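Subject: Re: [bodin-house] Common room tables, what cleans them?

On the subject of the tables, somebody on the second floor wrote:

> We have 2 of the white Furkus tables now and both of them look
> smudged a day after I wipe them. I have tried dish soap and
> the blue spray from under the sink. The spray seems to make
> it worse. Is there something wrong with the finish, or am I
> doing it wrong? Also, can we agree on where the markers and
> the books go? I keep having to move them to clean.

I don't think anything is wrong with the finish. It is a gloss top and it shows everything, especially with the overhead lights on. We had the same tables at the Trustbridge office and went through the same thing. The blue spray leaves a film, and the next person's sleeve drags it into streaks.

What worked for us was a damp cloth with warm water and one drop of soap, then a second cloth to dry it right away. Paper towels are no good for the second part. Don't wipe in circles -- go end to end and then do the rounded corners last.
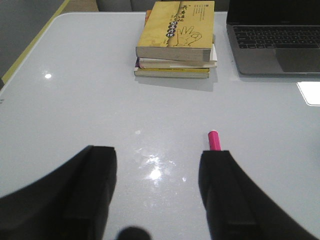 Marker is a different job. If a cap comes off and you get a line on the top, put a little rubbing alcohol on a cotton pad, dab it, and rinse with plain water after. I would not leave it sitting. I have never used the scrub pads on a gloss top and I'd ask that they stay by the sink.

As for where things go, I'd be fine with books stacked flat at the back of the table and markers in a cup. Odico has a plain cup for 2 dollars and I can pick one up. Pens and markers left out singly are what people end up knocking to the floor.

The cloths are in the hall closet, second shelf. There were 23 in the pack, so please take a fresh one and put the used one in the wash bag. The bag goes down at 7 in the evening.

If the smudges are still there after a dry cloth, write back and say which table it is.

--
bodin-house mailing list
To leave the list, send a blank message with "unsubscribe" in the subject line.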